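Documents > Shared Studio > Minutes > Upper Floor

Minutes of the Upper Floor Users Meeting
Wunudero Shared Studio, 2022-07-13
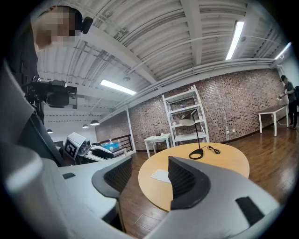

1. Opening and previous minutes

The meeting was opened by the chair at the round table on the upper floor. The previous minutes were read and accepted with one correction: the price of the new floor mats was 200, and it was written wrongly as 2,000.

2. The round table

Two members asked again if the round table can be exchanged for a long one. The chair explained that the long table offered by Purnlow costs 1153 with delivery, and that the delivery does not include carrying it up the stairs. After a discussion it was agreed to keep the round table for this year. The light wood has a good color for the room and most of the members like to work at it.

It was agreed that the table top will be oiled again in October. Until then, please do not put cups directly on the wood. Loose papers should be taken away by the person who brought them, at the end of each work session. Papers which stay over night will be put in the tray downstairs.

3. The desk lamp

The black desk lamp was discussed for longer than planned. Some members want it on the round table all the time, others want it on the shelf when it is not in use. The decision is that the lamp can stay on the table. The coiled cord should be kept on the table top and not hang down over the edge where a person can catch it with the knee.

One member offered to bring a second lamp from home. This was accepted with thanks.

4. Shelves and side table

The tall white shelves by the brick wall have no labels, and small objects are put there by everybody. From now each user group has one shelf. Mạc takes the top one, Tidel takes the one under it, and the others will be divided by e-mail. Objects without an owner will be kept for one month.

The small white side table stays where it is. A proposal to move it next to the stairs was not supported.

5. Stairwell railing

The meeting was reminded that coats and bags must not be hung on the black metal railing. The railing was checked in spring and it is in order, but a bag can fall on somebody who is walking below. Hooks for coats will be bought, for roughly 200.

The question of the blue box beside the railing was raised. The passage must be free on the side of the stairs. No decision about another place for the box was made, and the point is moved to the next meeting.

6. Money

The balance of the upper floor account is 2044. The hooks will be paid from it, and also the oil for the table.

7. Other matters

The brick wall makes a little dust. It was asked if the bricks can be sealed. The chair will write to the landlord.

The next meeting will be held in October, after the oiling of the table.

Comments (3)

Please add that the oil needs one full day to dry, so the table can not be booked on that day.

I was absent, but I am also for the long table. Can we ask Purnlow if they have a shorter model?

Is the third shelf still free? We have only two small boxes.

Contact the studio office | © 2022 Wunudero Shared Studio | Back to top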